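News > Home & Living > Press releases

Reading time: 2 minutes

Plumico brings its rent-friendly home range to Cadlow this February

I've rented for most of my adult life, and I can tell you exactly what I've lost to landlords over holes in walls. Quite a lot! So I'm very happy (properly giddy, if you ask the rest of the team) to announce that Plumico is opening its first shop in Cadlow this February, and the whole ground floor is given over to things that go up without a drill.

We started out in Brundden with a market table and a suitcase of stick-on hooks. The new shop will stock 67 lines, from plain little hooks for tea towels to picture ledges, curtain rod holders and a shower shelf we argued over for months. There are four new ranges as well, and the one I keep going on about is the children's one, all bright colours and sea creatures, which I fully intend to use in my own kitchen.

I've got a soft spot for the dull jobs, I'll admit. Leads, chargers, dustpans, the keys that live in three different coats – get those up off the worktop and a small flat feels twice the size. 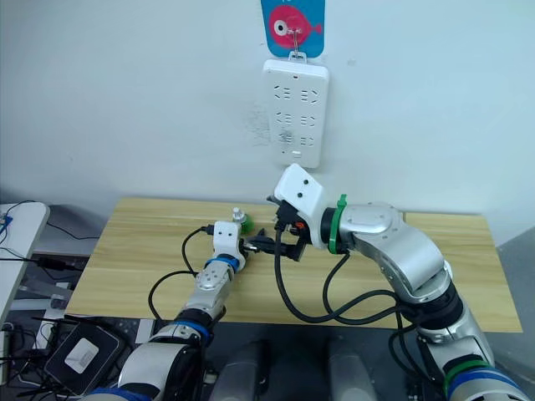 One of our Brundden regulars wrote in to ask whether any of it would come off old gloss paint without taking the paint too, because the last lot she bought elsewhere had left her hallway looking like a map. Fair question. Our answer is to warm the pad with a hairdryer, pull slowly downwards and always try a hidden corner first, and we'll be showing people how to do it in the shop every morning at ten.

The fittings in the Cadlow shop come from Calvo, the joinery workshop round the corner, who also put up with me changing my mind over the till (sorry again). There's a bench by the window if you just want a sit down.

The first 500 customers through the door will get a free pack of hooks, and we've put by 1000 spare pads for anyone who has moved house and wants to use their old Plumico hooks again. Bring the hooks with you and we'll match the size.

Doors open at 9am. Press are welcome from eight, and there will be toast.

We use cookies to remember your settings. Accept all | Manage choices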